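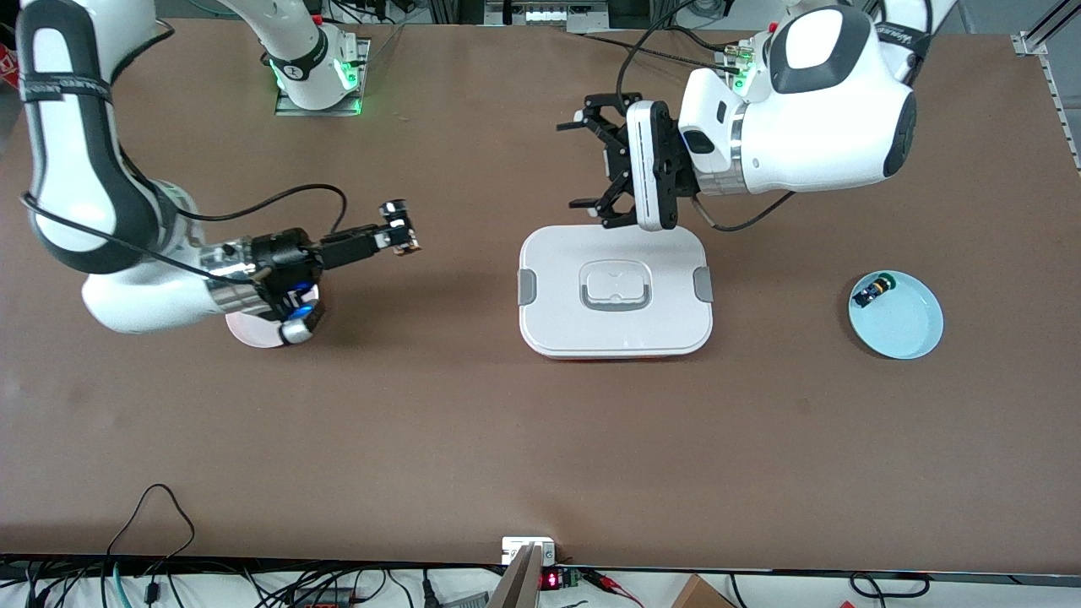 3 min read

Turf houses - were they really warm in winter?

Forum: Traditional Dwellings > Northern Europe and Islands
Started by peatcutter_605

peatcutter_605
I went round the rebuilt turf house at Prorkesside in June and the guide said a family of nine lived in it all winter with one small fire. The walls are as thick as my arm is long, so I can believe it kept the wind off. But she also said it was "as warm as a modern house", and that I find hard to swallow. Has anyone here slept in one in cold weather? I don't mean a holiday let with a radiator hidden behind the panelling.

Lavier
I have, three nights in a row, in a rebuilt one with an earth floor. It was not warm. It was steady. We had a thermometer hung from a roof beam and it hardly moved between bedtime and breakfast, even with a hard frost outside. You still wanted a wool jumper and a hat in bed. The guide is probably repeating what she was told.

nhassanpour
Agree with Lavier about it being steady. Turf is a fair insulator when it is dry and a poor one when it is soaked, so the answer depends a lot on the weather that year and on who built the roof. A steep roof sheds the rain and the turf under the grass stays fairly dry. A shallow one holds water and you get drips, then mould, then a cold house.

The other thing people forget is the animals. In many of these houses the cows were at one end, or under the sleeping loft. A cow gives off a good deal of heat.

peatcutter_605
There was no byre end at Prorkesside, or if there was they have turned it into the ticket desk.

Illés
I think the animals are overrated. I have read the same claim for longhouses everywhere and hardly ever seen anyone measure it. You also get all the damp from the animals' breath, and that goes straight into the walls. My grandparents kept two cows through a wall from the kitchen and the kitchen was not warm because of them, it was warm because of the stove.

nhassanpour
Through a wall is a different matter from sharing the same air.

Illés
It was a thin wall with a door in it that was always open. I stand by what I said.

Lavier
You could both be right. In a low room with a turf roof and no chimney, a bit of extra heat counts for more than it does in a plastered kitchen with a high ceiling.

old_thatch
Coming at this from the building side. I helped re-lay the walls on the small turf house at Pitcombe, the one behind the mill. We cut the blocks in a herringbone pattern and laid them grass side down, with a strip of long turf between each course to tie it together. The wall is turf on both faces with packed earth in the middle. It settled by a hand's width in the first year and we had to make up the top.

As for warmth, what made the biggest difference was the door. The first door opened straight into the room and every time somebody came in you lost the lot. We added a short passage with a bend in it and a second door at the end. After that you could sit inside in shirtsleeves with the fire lit, as long as you stayed near it.

peatcutter_605
That's useful, thank you. Did you have a smoke hole or a chimney?

old_thatch
Smoke hole, with a board you can slide across from below using a pole. With the board half over it draws well enough. With it fully shut your eyes stream.

Nasrin Hassanpour
(Same person as nhassanpour above, I'm on my other login.) The passage is worth underlining. You see the same idea in all sorts of winter houses: a low or bent entrance, then a raised place for sleeping. Cold air sits at floor level. Did they have raised beds at Prorkesside?

peatcutter_605
Box beds, built into the long wall with sliding doors. Very short. The guide said people slept half sitting up.

Illés
That one gets told in every museum in Europe. Beds look shorter than they are when they are boxed in. Measure one.

peatcutter_605
I'm going back with my sister at the end of the season so I'll take a tape measure. I'll ask about the byre as well.

Lavier
Ask what the roof is lined with, too. If there's plastic sheet under the turf instead of birch bark, you can't tell much about the old houses from how dry that one feels.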